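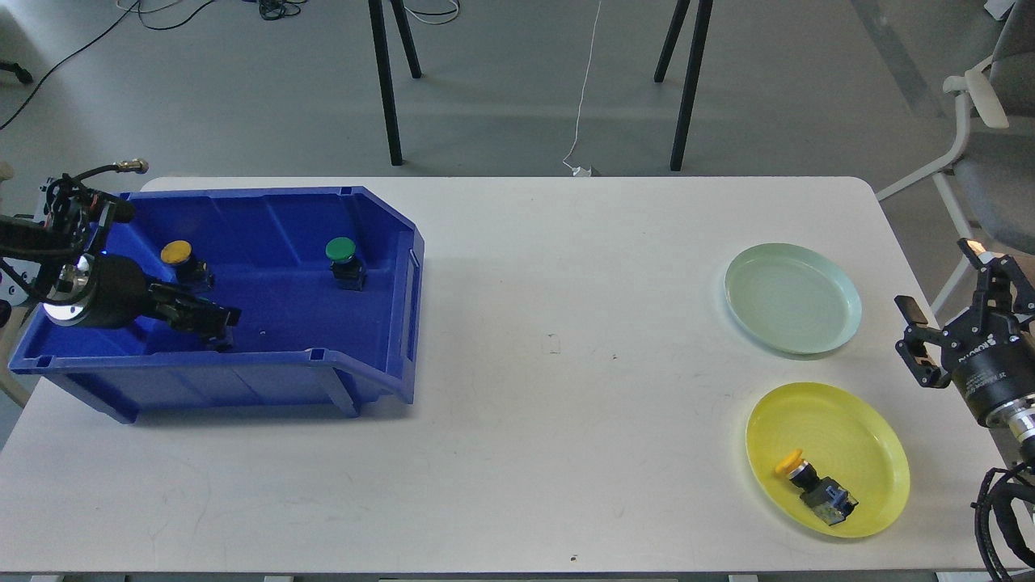
Section 4. Setting Up the Oltari Visitor Bell

The Oltari bell must be set up before the front desk opens to visitors. Read this section in full before connecting power.

1. Mount the receiver on an inside wall, 80 inches above the floor.
2. Enter the site code, 1116, and press Save.
3. Select a chime and set the volume to Low.

CAUTION: Do not open the receiver cover while power is connected. 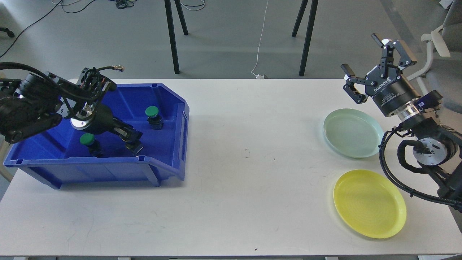

Figure 4-1. Green-capped parts in a blue storage bin.

4. Hold Pair on the receiver until the light blinks, then press the desk button twice.
5. Confirm that the chime sounds in every room listed on the site plan.

NOTE: The call log holds 2,000 entries. Older entries are erased when the log is full -- print it each July if records must be kept.

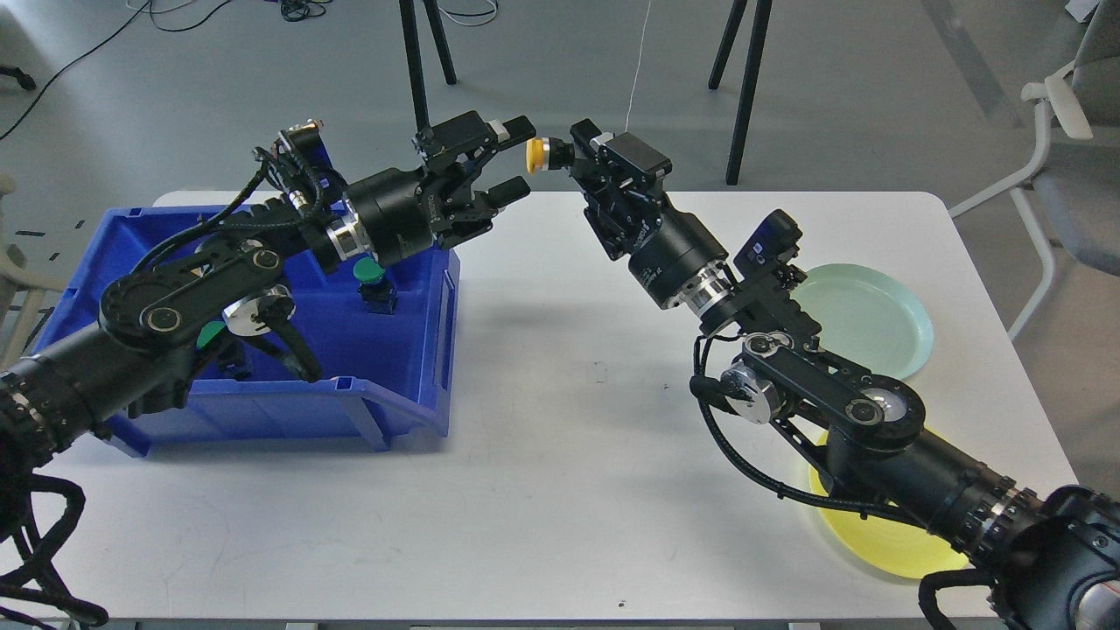
Figure 4-2. White rectangular table.

6. Record the chime setting on the Privmont service card. Requests for a second receiver should be sent to Fatima Radebe, Site Services.

2 comments | 80 shares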